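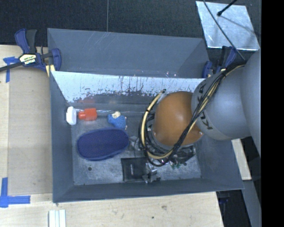
Gray bins on the tabletop, with a KUKA arm reaching into the front one

About Clumeck Language School

Hi, and welcome! I started Clumeck in the front room of a rented house on Darkau Street, with 2 tables that didn't match and a kettle that took forever to boil. My first class was a group of grown-ups who wanted to get their Spanish back after letting it slide since high school. We sat down, I put a pot of coffee out, and we talked (badly, at first) about what everyone had eaten that week. I still begin the first class of every term the same way.

These days we're on the second floor of the old Hamada building in Clestbridge, right over the shoe repair place. Come in by the side door and go up the stairs. The elevator is around the back if you need it, just ring and I'll come down and let you in.

We teach Spanish, Portuguese, Italian and beginner Japanese, all to adults, mostly in the evening. There are 17 classes a week during term, and I keep them small enough that everybody gets to speak. If you like sitting at the back and never being called on, you may find us a bit much! I was that student for years, and I came out of college able to conjugate anything and too scared to order a sandwich. So we talk from the first night, and the grammar gets sorted out as we go along.

There's homework, but not a ton of it. I'll usually send you off with something to listen to and a short page to write, and you can write it about whatever you like. I've read more than I ever expected to about sourdough and carburetors, and I've enjoyed nearly all of it.

I also look after our lending library, which is my favorite thing in the whole place. We're up to 337 books, plus a shelf of board games and a stack of comics that go out faster than anything else. You can borrow as long as you're enrolled, and for one term after. Please bring back the Italian cookbook, whoever has it. I miss it.

New terms begin in the fall and in February, and there's a shorter spring term that opens on 20th April. You can join a class late if there's a seat, so do ask. Not sure what level you are? Come by for a free chat and we'll work it out together, no test, and there are usually cookies.

The office is open from noon until the last class lets out. Call, write, or just come on up and knock. If I'm teaching, have a seat in the hall and I'll be out at the break.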